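Consumer Claims and Evidence
Week 5 handout: What the outside of a package can tell you

Read this before Thursday. Bring one package from home, empty, any kind. You will need it for the second half.

Last week we looked at advertising, where everyone expects some exaggeration. Packaging gets an easier ride. People who laugh at a TV spot will read the same sentence on a carton and treat it as information. I would like you to stop doing that, at least for the length of this course.

1. Three kinds of statement

Statements somebody can check. Net weight, number of items, country of origin. If the carton says 200 grams, you can put the contents on a scale.

Statements somebody could check if the words were defined. "Stronger." "Longer lasting." Stronger than what? Tested how? The Skemex dish soap label in your reading packet says it cleans "up to 42 percent more." More than an unnamed product, on an unnamed kind of grease. "Up to" also covers zero.

Statements with no content. "Made with care." "Trusted by families." I have yet to meet a company that prints "made with indifference," so the phrase does not separate one product from another.

Most of the arguments in this class will be over the middle group.

2. Shipping cartons and shelf packages

Retail packages are written for shoppers. Shipping cartons are written mainly for people who move and store them, and the tone is different. Fewer adjectives, more handling instructions. Students tend to conclude that the plain brown carton is the honest one. I am not convinced. A plain look is a design choice too, and Citach switched its tea to brown board and gray ink the same February it raised the price. The reading calls this "restraint." I would call it a costume. 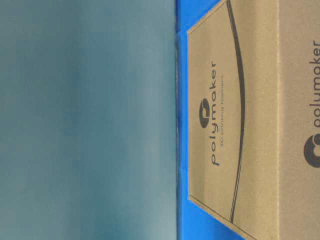

Fig. 1. Corrugated cardboard box, turned so that the printing reads vertically.

Corrugated board raises its own set of claims. "Recyclable" describes what might be done with a material under the right conditions. "Recycled" describes where some of it came from. Neither word says how much. Ingvar Fogh's chapter is good on this, although he goes too easy on the industry surveys in his second half. Look at who paid for them and then look at how the questions were worded.

3. The Jostham case

Jostham sold a coffee filter with the line "preferred by more than 1000 home brewers." The company had mailed out free samples with a reply card. The card offered two answers: "I prefer it" and "I like it as much as my current brand." Both were counted as a preference. People who disliked the filter had no box to mark, and most people never sent the card back at all.

Is the line false? Grímsdóttir argues that it is. I think it is worse than false, in that every word can be defended in a meeting. Come ready to take a side.

4. For Thursday

Copy out every claim on your package, word for word, and sort the claims into the three groups above. Pick one from the middle group and write a paragraph on what test would settle it, including what result would count against the company. If you can't think of such a result, move the claim to the third group and say why.

Limit: 2 pages. "The company would not be allowed to say it otherwise" is not evidence, and I will send back papers that rely on it.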